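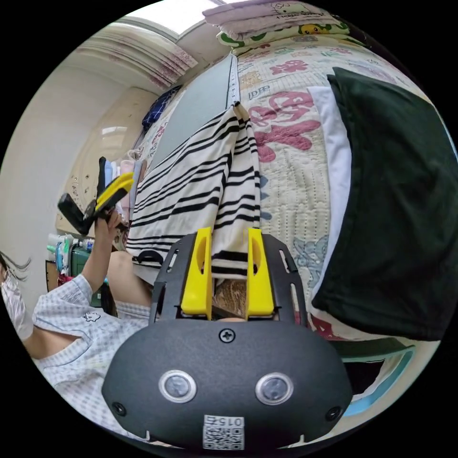 Why do cotton T-shirts get shorter in the wash?
Knit cotton is stretched lengthwise while it is being made, and it pulls back toward its natural size when it gets wet and tumbled. Most of the change happens in the first few washes, and a hot dryer makes it worse.

Laundry and Fabric Care > Cotton shirts shrinking in length only
37 replies, showing most recent page

pinhook
I read the sticky at the top and I still have a problem. I bought four striped T-shirts from Maluleke in October, all the same size. After two months every one of them is shorter than when I got it, but the width has not changed. If anything they are wider. I wash warm and dry on medium. I'm not tall, so if they are short on me they are short. Is it the brand, or is it me?

millrace_77
It's the dryer. Wash cold and hang them up and you won't lose any more length. You won't get back what is already gone, though.

Dobbin
Posts: 3520
Disagree on hanging. A wet T-shirt on a hanger stretches at the shoulders and you get those two bumps. Lay it flat on a towel, tug the hem down gently while it's damp, smooth the side seams straight, and leave it. I do all my knits this way. Woven shirts can go on a hanger, they don't care. 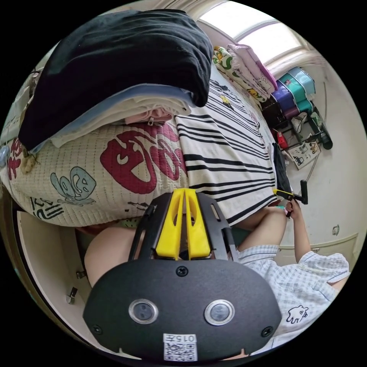
Short-sleeved gingham, blue and white.

millrace_77
Who has room to lay everything flat? I'm in an apartment in Ivonport with one folding rack. Five people's laundry is not getting laid flat on towels. I hang mine by the hem, upside down, two clips at the side seams. No bumps and the weight of the water pulls the length out a little.

Dobbin
Clips leave marks.

millrace_77
Small ones, and they are at the hem where it gets tucked in.

pinhook
I don't tuck mine in. But I could try it with one shirt and see. What about the dryer on low? I can't air dry in winter, the basement is too damp and things come out smelling like the basement.

sockdrawer
You can do half and half. Put them in on low, take them out while they're still damp, tug them into shape and finish them over a chair. I have done it like this for years with a Lirinier dryer that has no sensor at all, just a dial. You learn where to set the dial. On mine a load of T-shirts wants a bit less than the second mark.

The other thing is load size. A full dryer takes longer, so the shirts on the outside are baked by the time the middle is dry. I take out the thin stuff first.

Dobbin
That's fair. I'd go along with that.

pinhook
OK, that I can do. Second question. Does it matter what I wash them with? The white parts are going gray next to the black stripes and I don't know if that's dye or dirt.

grayling
Could be either. Try this: wet a white rag, press it hard on a black stripe for a minute. If the rag comes up gray, you have loose dye. Wash those shirts alone in cold until the rag stays clean. If the rag is clean, it's just buildup, and you are using too much detergent. Most people do. I use Jeleritz powder and I put in half of what the box says. Never had a problem, and we have soft water so that may be part of it.

sockdrawer
Half is not enough with hard water. I tried it and the towels went stiff.

grayling
Like I said, we have soft water.
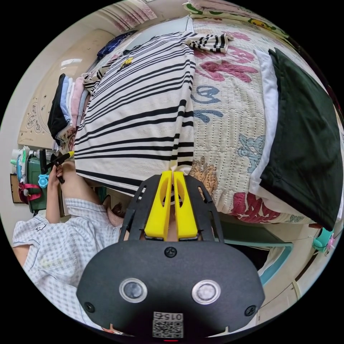

Black stripes on white. Navy at the far end of the shirt.

hemline
I'm going to say the thing about the brand. Cheap knits are sometimes cut off grain, and then the side seams twist around to the front after a few washes. If yours are only short, then they are just shrinking. If the seams have moved, send them back. Lay the shirt flat on the bed, match up the armpits, and look where the side seams go. They should run straight down to the hem. A new shirt should be checked before you take the tags off.

pinhook
I just looked. Three are straight and one has a twist, the left seam comes around to the front by the hem. I never noticed when I was wearing it.

hemline
Then that one is a cutting problem and the rest is heat. I'd write to the store about it. They may say two months is too long, but ask.

millrace_77
For what it's worth, I paid 80 dollars for one T-shirt once and it twisted worse than the ones from the discount rack. Price doesn't tell you much.

Dobbin
It tells you something. Heavier cotton holds up longer. But you're right that it won't save you from a bad cut.

pinhook
I did the rag test. Came up gray on two of them, clean on the other two. So cold wash by themselves for those, and low dryer with a chair to finish for all of them. I'll measure from collar to hem before and after the next three washes and post the numbers.

sockdrawer
Measure them dry. They read long when they're damp.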